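Give the cheap gripper a fair trial

I have opinions about robot hands, and after most of November on the floor of our test room I have a lot more of them. The big one is that we've all gotten a little too starry-eyed about fingers. I say this as someone who pushed for the multi-fingered hands in the first place! I wrote the request, I sat through the budget meeting, I made the slide with the human hand next to the robot hand (sorry).

Our job at Duremeo is dull in the best way. Somebody sends us parts and containers, we put them on a shelf or in a bin, and we find out how well a pair of arms can move them from one to the other. Shoe molds, boxes wrapped in packing tape, little metal bits. Then we swap something out, a hand or a camera or the controller, and go again. This round was four setups: two hands, each run on the old Lornavora controller and then on the new one, which goes by Shakya and which I can't spell right on the first try to save my life. We logged 421 tries in all.

I went in sure the fingers would walk away with it. And on the odd shapes they did well, I'll give them that. A shoe mold has a rim, and a hand with long fingers can hook that rim from nearly any side. Lovely to watch. But then you ask the same hand to pull a taped box out of a deep tote with other stuff leaning on it, and you start to see what all those joints cost you. Every finger needs somewhere to go. In a crowded tote there isn't anywhere to go, so one finger lands on the lid, another gets jammed against the wall, and the controller has to make up its mind about which of them to believe.

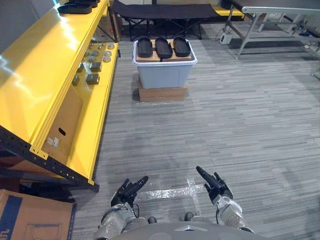
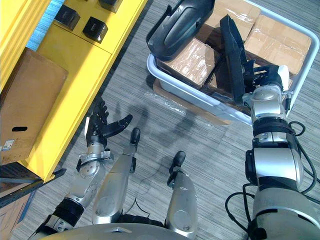
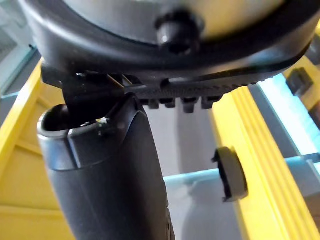
Venla Kettunen read a draft of this and told me I was blaming the hand for what the camera did. Her point was that a view from the head loses sight of the grasp as soon as the arm reaches over the side of a tote, and that any hand would look clumsy if you made it work blind. Put the money into a decent close-up view, she said, and then come back and complain about fingers.

She's half right, and it bugs me. We did run a batch with the wrist camera switched on and the numbers moved. With the head camera alone, the fingers got 26 clean picks out of 80 from the crowded tote, and with both views they did a good deal better. So yes, seeing up close matters, and I should have said so in the first draft instead of grumbling about joints for two pages.

But a wrist camera has its own troubles. It's so close to everything that the hand itself eats up a big chunk of the picture, and whatever is farther off goes to mush. You get a wonderful look at your own finger and a vague idea of the shelf. Move the camera back and it bumps into things. Move it forward and you can't see the tips. We spent a whole afternoon on the angle of one bracket, and I'm still not happy with it.

And the simple gripper, the plain two-jaw one from Fostbridge that I'd more or less written off as a baseline? It didn't need the close-up nearly as much. It goes in narrow, it closes, it comes out. It was useless on the small metal pieces and pretty bad on the molds, and I won't pretend otherwise. On boxes, though, it was quicker and I trusted it more. When it missed, I could tell why it missed. With the fingers I'd be scrolling through joint logs at 6 p.m. trying to work out which knuckle let the team down.

So my plea to anybody shopping for hands this winter is to take the boring one for a proper spin first, with your own parts and your own messy bins, and with the camera you can afford. Don't test on a clean table with one object in the middle. Everything works on a clean table. If the fingers still win, great, buy the fingers and budget for the extra view while you're at it.

Venla wants a rerun with the bracket turned and the tote packed the same way every time, and she's probably going to get it. I've asked for the Fostbridge jaws to stay in the rotation, and I'd like softer pads on them before we start.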